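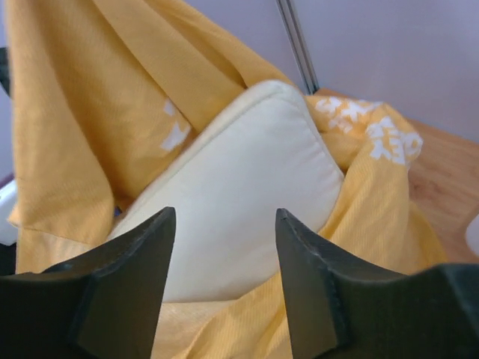

The sales deck for the Telik folding cell says it can be set up in an afternoon. Aicha Saber has been setting it up since before I arrived, and she was still at it when I drove home the second night.

Saber is the service lead at Rustden, a small integrator that puts robot arms into laundries and mail-order returns shops. The cell I came to see sorts and folds returned clothing and soft goods. It has one arm, a two-finger gripper and a small camera mounted close to the fingers. The software comes from Kabbaj, the gripper from Tralleo. When something goes wrong, each of them tends to suspect the other.

I have covered enough of these machines to be wary of the word "handles," as in "handles any garment." Cloth is miserable stuff for a robot. A steel bracket looks the same every time you pick it up. A knit shirt has no fixed shape at all, and it has a bad habit of wrapping itself around whatever is next to it. Put yellow-orange knit fabric around a padded white cushion and the machine has to decide where one item stops and the other starts, with a finger on each side and not much room for opinion.

Saber's job is mostly about that gap between the fingers. She measures it at the start of each shift and again after any crash. If the two tips don't meet square, the arm will pinch a fold at one corner and let it slide out during the lift. The operator sees a failed pick. The log sees a failed pick. Neither one sees a tip that is slightly crooked, so the usual response is to retrain the software, and a week goes by.

"People want it to be the clever part that's broken," she told me, wiping down a fingertip with a lint-free cloth. "Mostly it's lint."

The fingertips wear too. Tralleo's manual calls for a tip change every 1980 cycles, a figure Saber considers a fantasy for this kind of work. Her own notebook, which she let me read while she hunted for a hex key, has changes logged at 938 and at 1653. The short one followed a batch of zippered jackets. She keeps spares in a coffee can and replaces both tips together, even if only one looks bad, then runs the alignment over again from the top. The tips cost money. I asked who pays for them and got a long look.

Then there is the camera. It rides right behind the fingers, so it sees a great deal of finger and whatever is directly in front of them. Folds throw shadows that look like edges. White printing on a shirt, bunched up in a crease, can look like almost anything. Saber spends some 90 minutes a day on the lights and exposure, nudging one, checking, nudging it back. She has taped a square of cardboard over one lamp. Kabbaj's support line, she said, has asked her twice to take the cardboard off.

She does not dislike the machine. When it gets hold of a sleeve cleanly she watches it the way you'd watch a kid parallel park. But she won't sign the acceptance form, which is dated 2022-09-27 and clipped to the cage door with her line still blank. The customer would like the cell running before the November rush. Telik would like to be paid.

My own question is simpler. The cell was bought to replace two people at a folding table. It currently needs Saber, who is paid more than either of them, plus an operator to feed it and to pull out what it drops. Telik says that will change once the system has been tuned – and maybe so, although I heard the same about the last three I wrote up, and two of those are now under tarps.

Before I left she swapped the left tip and the right tip, closed the cage and started the alignment again.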